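The Great Jacket Fold of October

I have become a person who folds jackets, and I am so happy about it that I had to come and tell you all.

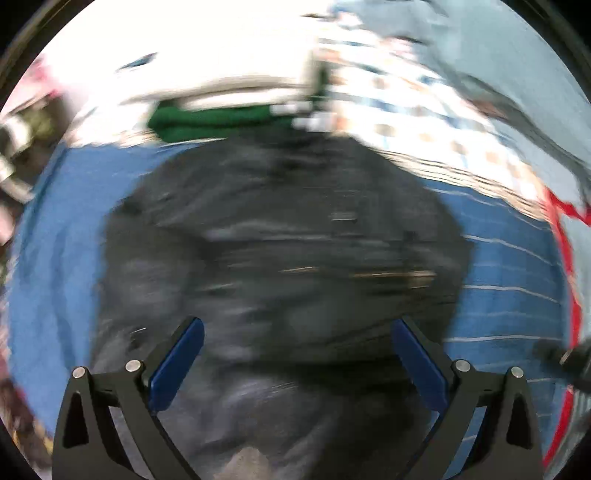

For most of my adult life I've been a hanger person. Jackets go on hangers, hangers go on the rod, and when the rod is full you shove harder. Then we moved into the place on Irby Street, where the hall closet is so shallow that a hanger has to sit at a slant and the door won't latch, and I had to learn something new at the age of forty-mumble. So now the folding happens on a blue cloth, with the jacket spread out flat, collar at the top, and I love it. A dark charcoal thing shows up so well against blue! You get the whole outline of it, narrow at the collar and then sloping out at the shoulders, and you can tell right away which bits are lying smooth and which bits are still full of wrinkles. I used to do this on the bed, on top of a gray comforter, and I could never find the edges of anything.

The method came to me from my friend Dagim Bogale, who spent years in the stockroom of a coat shop and can fold a parka down to the size of a loaf of bread while talking about soccer. He came over for dinner, saw the closet door hanging open, and had three jackets done before the rice was ready. I made him do a fourth one slowly. Then I made him watch me do it, which I think he enjoyed a little too much.

Okay, so how it goes. Lay the jacket down and leave it alone for a second. Really look at the shoulders. If one is higher than the other, pull it down now, because you won't be able to fix it later (I have tried, and all you get is a lump). Zip it or button it if it zips or buttons. Empty the pockets. I say this as someone who folded a granola bar into a fleece in spring and met it again in September.

Then smooth it, and this is my favorite part. Flat hands, starting up under the collar, and you push down toward the hem in long strokes. Don't press like you're ironing. You're only asking the fabric to move along. There will be one big fold across the upper chest that doesn't want to go, there always is, and for that one you take hold of the hem and give it a small tug toward you while your other hand stays put near the collar. Wonderful feeling when it lets go.

Sleeves next. Dagim crosses them over the front like the jacket is hugging itself. I've gone over to laying each one straight down along its own side, so the cuffs end up near the hem, and I think it makes a flatter bundle for thinner jackets. For anything puffy he's right and I'm wrong. Fold one side in to the middle, fold the other side in to meet it, and now you have a long skinny rectangle with a collar sticking out of the top.

From there it's thirds. Hem up, then up again, and the collar either stays out on top or gets tucked under. I leave it out. When the jackets are standing on edge in the bin, the collar is how I tell them apart, and it keeps its shape better when nothing is sitting on it.

And they do stand up! That was the part I didn't believe. I have two bins on the closet shelf now, canvas ones, and the jackets stand in them like files in a drawer. Before this I owned, according to me, "a few jackets." I pulled everything out to start fresh and there were 23 of them between my husband and me. Twenty-three! We live somewhere with a perfectly mild fall. There was a raincoat from a job I left ages ago. There was a windbreaker neither of us would admit to buying.

We got it down to 13, which took an evening and a pot of tea and one fairly serious discussion about a denim jacket. The denim jacket stayed. The windbreaker went to Eduardo Dizon next door, who tried it on in the hallway and looked so much better in it than either of us ever did that I felt bad for how long we'd kept it in the dark. The rest are bagged up by the front door waiting for me to drive them over to the donation place, and yes, they have been by the front door for a while.

Some things I've picked up since I started, in no kind of order.

Heavy wool doesn't want to be folded for long. My good winter coat, the Cordier, got one night in the bin and came out with a crease across the back like a road map. It has gone back on a hanger, at a slant, and it gets to be the only one that does.

Rain shells slide. You get them into a beautiful rectangle and they quietly undo themselves while you're reaching for the next one. Dagim says to fold them with the lining out. I've been tucking the bundle into its own hood, which works fine if the hood's big enough.

Shake first. I skipped this for weeks and then wondered why there was always a line of grit along the middle of the cloth.

And the cloth matters more than I thought it would. A bare table is too slick, the jacket scoots around when you smooth it, and carpet grabs. A piece of fabric with a tiny bit of hold to it is just right. Mine gets folded up last and goes on top of the bins, so it's the first thing out when I need it.

The evening version of all this has turned into a thing I look forward to. Dinner's cleared up, a record goes on (we've been wearing out an old one called Listen that my husband found in a box at his mother's), and whatever came home on our backs that day or came out of the dryer gets laid out and dealt with. It takes me less than a song per jacket now. The first ones took me more like a whole side of the album, with commentary.

My husband remains a hanger person in his heart. He'll hand me his jacket when he gets in the door, very formally, like I'm running a coat check, and I've started giving him a playing card for it. He has to produce the card in the morning. He lost the seven of clubs last week and had to walk the dog in a cardigan.

Next up is the scarf situation, which lives in a drawer I can only open by reaching in and flattening the contents with a ruler. Dagim has opinions about rolling. My sister swears by a hanging thing with loops. If any of you have a scarf system that survives a person yanking one out from the middle at seven in the morning, I want to hear all about it, and the same goes for anybody who's worked out what to do with a puffy vest. No sleeves to tuck! It just lies there being round.

Off to do the dryer load now. There's a hoodie in there with a very long drawstring and I've been putting it off all afternoon.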